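Komdale Elevator Grain Price Series

README, revision of Jun 8, 2001

This set holds daily cash bids for barley, oats and canola at 19 country elevators in the Komdale district. The main file, bids.txt, has 2753 rows. Each row is one crop at one elevator on one day the elevator posted a bid. Days with no posted bid have no row.

Fields, in order: date, elevator code, crop code, grade, bid, basis, delivery month. Bids are in dollars per metric ton, before freight and cleaning charges. Basis is the bid minus the nearby futures close of the previous trading day. Oats have no basis before November 2000; the field is left blank.
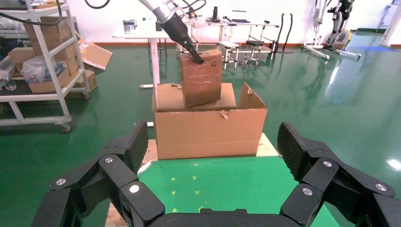
Grades follow the elevator's own sheet. Feed barley and malting barley carry separate crop codes — do not merge them when computing averages. Malting bids are subject to selection and were not always open to every grower.

Known problems. Elevator 7 changed owners during the series and kept its code. The Nestitz elevator posted canola bids per bushel until the end of harvest; these were converted at 44.092 bushels per metric ton. Two Cesgate sheets were hard to read and their rows are flagged with Q after the bid.

Delivery months past the crop year are entered as printed. No seasonal adjustment has been made.

Compiled by Carmela Moya and Lingyun Qin. Conversion checks by Su-chen Tang. Send corrections with the elevator code, date and crop code.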